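Notes for the Ovgate evening talk, 4/17/24
Working title: "Keep It Another Year"

(Wait for people to sit. Water on the left. Mic is the clip-on kind, don't touch the collar.)

Hi everybody, thanks for coming out. I'm the one who writes the household money column in the Ovgate newsletter, so if you've ever been mad about the thing I said about store credit cards, now you know what I look like. Go easy.

Tonight is about replacing stuff. When do you fix it, when do you buy new, and how do you stop having the same argument about the dishwasher every spring.

SLIDE 2, the list

So last April I wrote down every single thing in my house that plugs in and cost more than a nice dinner. I got to 21. I put the year we bought it next to each one, and then what I'd pay to replace it today. Try this at home, it's a horrible hour and I recommend it!

(Pause. Ask who knows how old their water heater is. Usually a few hands.)

What got me was how bad my guesses were. I'd have sworn the washer was new. The washer is old enough to be in middle school.

SLIDE 3, the jar

OK so the jar. It's a savings account, I just call it the jar. I put $40 a month in it and it's only for things that break. It doesn't pay for upgrades, and my husband would like you all to know that a bigger TV counts as an upgrade (we've been over this).

When the fridge went, we had the money sitting there. It still stung, but I slept fine. Before the jar, a dead fridge went straight on the card and we were paying for it at Christmas.

Marcela Jelínek asked me at the last one of these what to do if $40 is too much. Do six! Six dollars a month is still a habit, and you can turn it up later.

SLIDE 4, the repair question

People want a rule. The one I use: if the repair is under half the price of a new one and the thing hasn't broken before, I fix it. Second breakdown, I start shopping. Third one, it's on the curb.

Tell the Dvořáček story here. Keep it SHORT. Dvořáček is the appliance place past the bridge, they looked at my dryer, charged me for a belt, done. I had already picked out a new dryer. I had the tab open.

SLIDE 5, computers
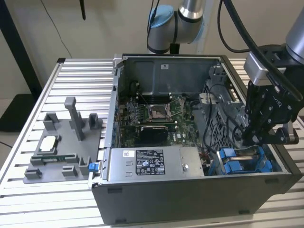

Computers are where my rule gets wobbly, so bear with me. With a dryer you know when it's broken, it quits drying. A computer just gets annoying, and annoying is expensive, because you start browsing. I priced a whole new setup that came to $2,000 and what was bugging me was that it took forever to start up.

So before you spend anything, write down what you want it to do that it isn't doing. One sentence. If the sentence is "be faster," go ask somebody what a single part would cost. Beca Cadwaladr did this and she's still on the old one, ask her at the break.

And back up your photos. Tonight. I don't care what else you do.

SLIDE 6, warranties

Skip fast if we're past the half hour. Main thing: read what's excluded before you read what's covered. Keep the receipt somewhere that isn't the box.

Questions, then cookies. Handouts are by the door, the blank list is on the back.

Ovgate Evening Talks | Contact the newsletter desk | © 2024 | Back to top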